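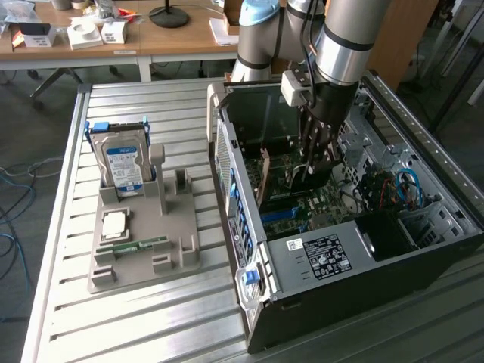 Keeping an old desktop going

My desktop machine is old enough that the shop in Mullmont where I bought it has since become a bakery. I still use it every day for email, photos, the household accounts and a lot of typing. People ask why I don't replace it. It does what I need, and I'd have to move everything over.

I have a routine for it now. Every March I shut it down, unplug it, press the power button once with the cord out, and take the side panel off. I lay the tower flat before I do anything else. The dust collects in the same places each time, mostly on the heatsink and along the front intake. I use a soft paintbrush and a can of air, and I hold the fan blades still with a finger while I spray. I used to use the vacuum cleaner and I stopped after reading about static.

The hard drive was the part that worried me. Last year it began to click on startup, so I bought a small solid state drive and copied everything across. The copy took 2 evenings, mostly because I started it with a bad cable. I had 267 gigabytes on there, a good part of it the same vacation pictures saved in different folders. I should have cleaned up first.

Jyoti Shakya, who lives across the hall, told me to replace the coin battery on the motherboard while I was in there. The clock had been losing time for months and I had been setting it by hand. The battery cost less than a cup of coffee and the clock has been right ever since. Before pulling it I wrote down the startup settings on a sheet of paper, and I had to put two of them back afterward.

Memory was the other upgrade. I got a used pair of sticks from the repair counter on Stivimgate. They needed a harder push than I expected before the clips closed. The first time I turned the machine on I got beeps and a black screen. I took them out, put them back in, and it started.

What I haven't fixed is the noise. There is a hum at night that comes and goes, and I think it's the power supply fan. I don't open power supplies, so that will mean a new one. I've been looking at prices and haven't decided.

The old drive is in a drawer with a label on it. I plan to keep it until next March and then take it to the recycling center, along with a printer that hasn't worked in 7 years.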